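November, bench notes, drying trials cont.

Batch 6 of the apple rings came off the Clirnik dehydrator at 14:20. Starting weight was 222 g after coring and peeling. Rings cut on the Hlongwane slicer, setting 2, same as last batch. Gyu-bin skipped the ascorbic dip on half of them so we can compare browning.

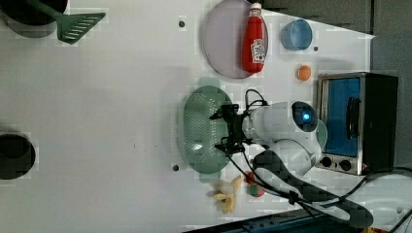
Drain time before loading still looks like the main source of scatter. Paraschiva has been giving the rings two minutes, I have been giving them five, and the log does not say who loaded which tray. From the next batch: five minutes, initials on the tray tag.

Undipped rings are darker at the core edge, no difference at the rim. Texture the same for both -- leathery, bends without cracking. Dorin wants them crisper, which means 6 hours minimum, and the lower tray will overshoot before the upper one gets there. Rotating trays at the halfway point should help. Luminița tried it with the pears and was satisfied.

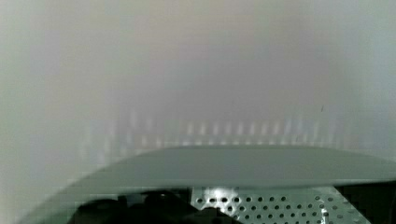
Pale surface, close up, out of focus. Faint light streaks across the middle.

To do:
Recheck the scale against the reference weight.
Ask Festico for the mesh liners again, second request.
Seal the retained samples and label by dip / no dip.
Batch 7 with rotation, no other changes.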